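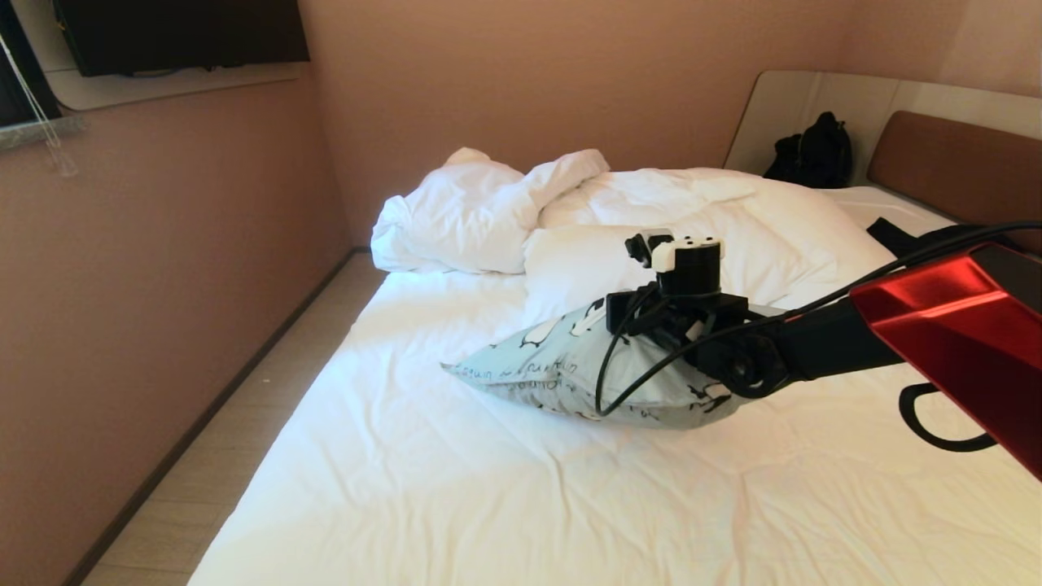
PrambridgeReads wrote:
The revised guidelines for the Plerkby Translation Residency state that the host-town reading must be given in both languages. Our members would like to know whether this applies to applicants working from languages with no local audience. The previous guidelines left the matter to the translator.

PlerkbyFestivalOffice
Thank you for your inquiry. The requirement applies to all residents. The reading need not be in equal parts. A passage of 300 words in the original language, followed by the English version, will be accepted. The rest of the program may be in English only.

The deadline for applications remains the last working day of February, at 5:00 p.m. local time. Samples should be submitted as a single file and may not exceed 16 pages, including the source text.

craddock_library
We have hosted the residency reading in our upper room for several years and wish to record a concern. Audiences here are small and loyal. At the last reading given in two languages, several people left during the original passage. It was a long one, to be fair, and no printed text had been supplied. We would prefer that the decision stay with the translator and the host.

vukden-press
We respectfully disagree with the previous post. A translation reading without the original is difficult to tell apart from any other author event. When our press brought its short fiction list to Prambridge, the questions afterward were almost entirely about sound and rhythm, and they came from people who did not know a word of the language. A printed sheet would deal with the difficulty Craddock describes.

craddock_library
The printed sheet is a fair point. Who is to pay for it? The host receives no part of the residency grant. Permission is a further matter. In one instance the rights holder allowed a public reading but not copies for distribution, and we learned of this on the afternoon of the event.

PlerkbyFestivalOffice
The festival will meet the cost of printing up to 2 sides of paper per reading. Applicants are asked to secure permission for both reading and distribution before they apply. Please refer to section 4 of the guidelines, which has been reworded.

margin_notes
I am writing as an individual applicant. The page limit includes the source text, and this places verse translators at a disadvantage. A poem set on facing pages takes up a great deal of room. Under the old rules I could send a full sequence. Under the new ones I would have to cut it in half, and the panel would be judging something the poet did not write.

vukden-press
Our editors raised the same objection in December and did not receive a reply.

PlerkbyFestivalOffice
The office regrets that the December message was not answered. Verse applicants may set source and translation in two columns on one page, provided the type is legible. An extension of the page limit for verse cannot be granted in the present round. It has been placed on the agenda for the spring review.

margin_notes
Two columns will not work for long lines. I will apply on this basis but would ask that the objection be noted under my application, no. 1431.

PlerkbyFestivalOffice
It has been noted.

PrambridgeReads
To return to the original question, may a recording of the author be used for the passage in the original language? One of our members translates from a language she reads well but does not speak with confidence.

PlerkbyFestivalOffice
A recording is acceptable if the author has agreed to its use. The host should be told in advance so that equipment can be arranged.

craddock_library
Our upper room has a loudspeaker but no technician. Residents should plan to arrive by 4:30 p.m. for a 7:00 p.m. reading. We remain of the view that the requirement ought to be optional, and will say so at the spring review.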